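Teleoperation Demonstrators, Part-Time (2 positions)
Heltport Manipulation Group, Omholm site

Last updated: Sunday, April 24, 2022

The Heltport Manipulation Group is hiring two part-time demonstrators to record manipulation tasks by remote control. The work supports Drandidow, our project on learning to move loose material from human demonstrations. Positions run through the end of July, with a possible extension. Experience with robots is not required. Patience with repetitive manual work is.

Background

Most of our current tasks involve pushing. The robot does not grasp anything. It carries a fixed tool and has to move many small parts across a flat surface, where every contact disturbs several parts at once. A scripted push works well for a single part and poorly for a pile, so we record people doing the task and train a policy on the recordings. The quality of the policy depends heavily on how the demonstrator handles the pile: when to press, when to back off, when to go around to the other side and start again.

We have 443 accepted demonstrations from the first round. They were recorded by staff who also wrote the controller, and they all push in much the same way. We need recordings from people who have formed their own habits.

The task

The demonstrator drives a small servo arm from a leader arm of the same geometry. You move the leader by hand and the follower copies its joint angles. The follower holds a green T-shaped pusher and works on a tan board with a rail along the top edge. The rail has a gap in it, with a gray tray on the other side. Small red pieces on the board are to be gathered and pushed through the gap into the tray.
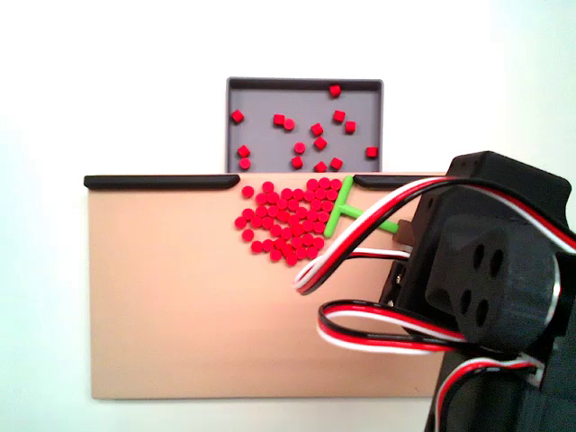
The hard part is the approach to the opening. Parts pushed too fast toward the gap spread along the rail and have to be collected again from the side. Parts pushed as one tight group can jam. Demonstrators generally settle on a sequence of short strokes with the crossbar, alternating sides, and a slower final push. We will show you one way of doing this on the first day and then leave you to find another.

Later sessions will use mixed shapes in different proportions, and a second pusher with a narrower bar. There is also a short block of kinesthetic recording, in which you hold the follower arm directly and guide it through the motion with the servos unpowered.

Duties

- Record demonstrations in blocks of 10, with a break after each block.
- Reset the board between recordings according to a printed layout sheet.
- Mark each recording as accepted, failed or recovered. Failed recordings are kept. Do not delete them.
- Write a one-line note for any recording in which the arm stalls, a cable catches or a part leaves the work area.
- Check the leader and follower zero positions at the start of every session and after any stall.
- Attend a short weekly review where recordings are replayed and labeled.

Recovered means that something went wrong and you corrected it without stopping. These recordings are useful to us and there is no penalty for having many of them. Please do not cause errors on purpose unless the session sheet asks for it.

Requirements

- Age 18 or over and eligible to work on site.
- Able to sit at a bench and use one arm in small, controlled movements for up to an hour at a time, with breaks.
- Able to tell red parts from a tan surface at arm's length. Corrective lenses are fine.
- Willing to follow a written procedure exactly, including when it seems slow.
- Available for at least two half-day sessions a week.

Left-handed applicants are encouraged. The leader arm can be mounted on either side, and almost all of the first-round data is right-handed.

Useful but not required: bench assembly, sewing, lab pipetting, model building, or any other job in which you handled small items for hours. Programming skills will not be used in this position. Applicants looking for software work should wait for the Panyasiri posting, which will be listed separately.

Conditions

Both positions are paid by the hour, including training, breaks and the weekly review. There is no bonus for speed or for number of accepted recordings. Sessions are held at Omholm only – remote operation from home is not possible, as the leader and follower share a wired connection.

We store joint positions, tool commands and bench video. Your name is replaced by an operator number before the data leaves the group. Published data will carry the operator number and handedness only.

How to apply

Send a short letter and your weekly availability to Catarina Rocha, Heltport Manipulation Group. A résumé is optional. Selected applicants will be invited to a paid trial of two hours, consisting of an introduction to the leader arm and one block of recordings. The trial is assessed on procedure and note-keeping. Task success is logged but does not count toward the decision.

The call closes on the 31st of next month.

Comments (3)

benchrat
Is the leader arm gravity compensated? I did a study on a setup without it and my shoulder was done after forty minutes.

C. Rocha
No. It is light and there is an elbow rest, but you hold the weight yourself. Blocks can be shortened on request.

Tomasina K.
Can the two half days be on the same day? I commute in from the coast and one trip would be a lot easier.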